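Goltcombe allotment rainfall notes

Hello! This folder holds the rain gauge readings I've kept on my plot at Goltcombe, plus the ones Silvana Furtado sends me from Mirville whenever she remembers (she's better at it than me, to be fair). It's all in rain.csv, one row per reading, in millimetres.

I read the gauge before breakfast, so a figure belongs to the day before. If I was away the cell is blank, and please don't treat a blank as zero! I did that myself once and gave us a lovely dry April that never happened.

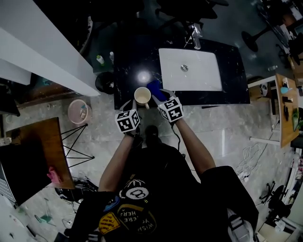
The columns are date, site, mm and notes. Notes is a free-for-all, mostly wind and slugs. There are 29 readings marked "guess" where the gauge had tipped over, and I'd leave those out if you're doing anything serious with it.

Last tidied on February 10, 2022, when Adeel Dogar spotted 14 rows with the sites swapped round. Those are fixed now. Use the numbers however you like, and drop me a line if something looks off.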